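Simulation : Imis apprend à saisir dans le désordre, et ça marche !

On vous en parlait avant l'été, les premiers résultats du projet Imis sont tombés en septembre et ils nous ont mis de très bonne humeur. Petit rappel pour celles et ceux qui prennent le train en marche : Imis est une politique de saisie entièrement entraînée en simulation, à partir des seules images vues depuis le poignet du robot. Pas de carte de profondeur, pas de modèle 3D de l'objet, pas de caméra extérieure. Le réseau reçoit ce que voit la pince et décide du prochain petit déplacement.

La nouveauté de cette version, c'est la façon dont on fabrique les décors. Jusqu'ici, nos objets étaient posés sur des tables bien propres, et la politique apprenait surtout à repérer « ce qui n'est pas la table ». Mutua Lema a donc écrit un générateur, baptisé Rirkau, qui tire au sort les surfaces, les textures, les taches, l'éclairage et le voisinage de l'objet. Le résultat est parfois franchement bizarre (des dalles de pierre qui se chevauchent, des objets dont on serait bien en peine de dire le nom), et c'est tout l'intérêt : le réseau ne peut plus s'appuyer sur un fond uni pour deviner où fermer les doigts.

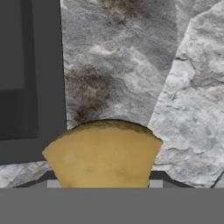 Deuxième ingrédient, la reprise. Pendant l'entraînement, on interrompt volontairement des saisies en cours et on redonne la main à la politique depuis cette position, même mauvaise. Elle apprend ainsi à rouvrir, à reculer un peu, à se replacer. Dans la version précédente, une prise mal engagée était perdue d'avance ; maintenant on voit le bras hésiter, corriger, repartir, et il faut avouer qu'on reste facilement scotché devant les rejeux !

Côté chiffres : sur notre banc de test simulé, avec 100 scènes jamais vues à l'entraînement, Imis réussit 80 saisies. La même architecture entraînée sans Rirkau échoue bien plus souvent, surtout dès que l'objet touche un voisin ou que le fond est taché. Les échecs restants se concentrent sur les formes évasées, plus larges en haut qu'à l'endroit où les doigts se referment. La pince les tient, puis elles pivotent au moment de lever. On soupçonne notre modèle de frottement, trop généreux, et c'est le chantier des prochaines semaines.

Autre bonne surprise, le temps de calcul. En réduisant la taille des images et en mutualisant le rendu entre les environnements, un entraînement complet tient en sept heures sur la machine Oddsson, ce qui permet de lancer un essai le soir et d'en discuter au café le lendemain.

Prochaine étape, le passage au bras réel, dans la salle Greltlow, avec six objets pour commencer. Les scripts de génération seront mis à disposition des autres équipes dès que la documentation sera relue. Si vous avez des textures originales à nous confier, écrivez à Mutua, plus c'est moche, mieux c'est !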